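3rd May

Second day of proper sourdough rye and my kitchen smells like a brewery, in the nicest way. I fed the starter before breakfast, before coffee even, and by the time I'd showered it had pushed the lid up and was creeping down the side of the jar. So that's where we are! I named it Prollden back in February, after the town in the old recipe booklet my aunt gave me, and I have no idea if the town still exists. The starter certainly does.

I mixed the dough at 11 and it was stickier than last time. I think that's the flour. The bag from Mercado (the little shop by the bus station, with the squeaky freezer) is ground much coarser than the stuff I used all winter, and it drinks water slowly, so at first you think you've made soup and then an hour later it's cement. I wet my hands and folded it over in the bowl anyway, and got it all up my wrist and into my watch strap.

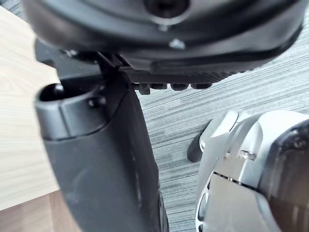
Otis Ruiz-Ortega called while I was scraping myself clean. He wanted to know if I'm still bringing bread to the supper at his place, and I said sure, and then he told me there'll be 38 people coming. Thirty-eight! I had pictured maybe a dozen, with one loaf on a board and me standing next to it looking modest. So now I'm working out how many loaves my oven can turn out in a day, and the answer is not many, as it only fits two tins on the middle rack and the left side runs hot.

I got out the notebook after that and tried to write a plan. If I bake two, then two more, then two more, I'm up until midnight, and rye is supposed to rest overnight before you cut it anyway – so it could all be done the day before. That cheered me up a lot. Then I remembered I only own two tins and they have to cool down between rounds.
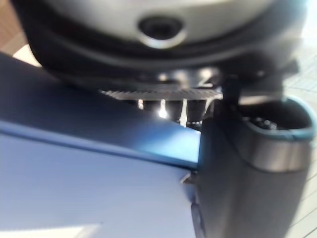
Can I borrow tins from somebody? Thaddeus Rosenthal has three of the long ones, and he hasn't baked since he moved, so I'll ask him tonight.

The seeds are the other thing. I'd been toasting sunflower seeds in a dry pan, and I burned the first batch because I was reading the back of the flour bag. The second batch came out beautifully, and I ate a good handful of them standing up. I also tried caraway in half the dough. My mother hated caraway and I grew up thinking I did too, but I love it, it makes the whole loaf taste like somewhere colder.

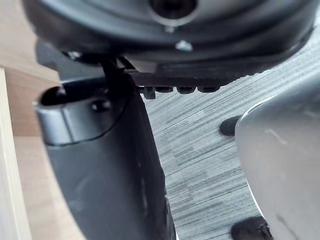 Later, after dinner

Loaves out! One is gorgeous, dark on top with a long crack down the middle. The caraway one sank a bit on the left (the hot side, of course) and I'm blaming the oven, though I did open the door to look at it more than I should have. I'm not cutting either of them until morning. I mean it this time.

Thaddeus says the tins are mine for as long as I want them, and he threw in a banneton he got as a present and never used. I'm picking everything up tomorrow at 8, which is earlier than I'd like, but he leaves for work right after.

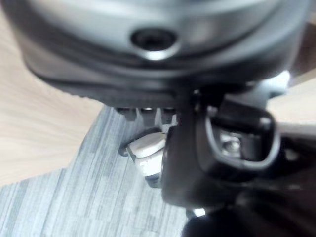 I also need to decide about butter. Otis thinks people will bring their own spreads and I think people will bring chips. I'd rather make a big bowl of salted butter with chives and stop worrying, and the chives on the back step have gone crazy since the rain, so they need cutting anyway. Must buy more salt. And another bag of the coarse rye, maybe two, before the shop runs out again.

Okay, I cut the sunken one. Only the end piece. It's a little gummy near the bottom but so good, and I had it with the last of the plum jam.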